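Wrist Work: A Week With the Cuervo Kit

Storndale sells the Cuervo as an add-on for small robot arms already at work in shops and packing rooms. The box holds a wrist camera, a bracket, a cable and a license for the software, which goes by the name Granex. The company says one person can have it running in an afternoon. It took us until dinnertime on a Saturday, mostly because of the bracket screws.

Hernán Rivadeneyra runs the packing side at Gekero, a mail-order parts business with 38 people on the payroll. He bought two kits last November and let us use one of his arms for the week. He wanted help with plain white goods. Printed cartons had never given him much trouble, but anything pale and smooth had to go to a person.

Software that looks for printed marks has little to go on with such things. Granex looks for edges and folds, then works out which way a face is tilted. It does this best from a middle distance. As the wrist moves in, there is less and less to see, and the last stretch of the move depends on one or two lines.

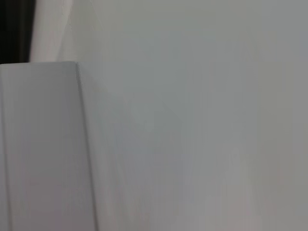

Close up with the Cuervo: a top edge, one long seam and a lot of pale gray.

We ran 71 picks on white items over the week and the arm completed 60 of them. Most of the misses came late in the day, when the light from the side windows was low and the shadow next to a fold got thin. Rivadeneyra hung a cheap lamp over the bench on the third day. That helped more than any of the settings did.

The settings could use some work. There are three menus for focus and two of them appear to do the same job. The picture goes soft at very short range, and the manual gives this one paragraph. On the other hand, the bracket held firm once it was on, and the cable never snagged - a common problem with kits like this.

Storndale rates the camera for up to 40 hours between calibrations. We did ours every morning anyway. It takes four minutes with the printed card, and the card is thin, so order a spare. Support answered both of our emails the same day.

Rivadeneyra is keeping his two kits and has asked for a price on a third.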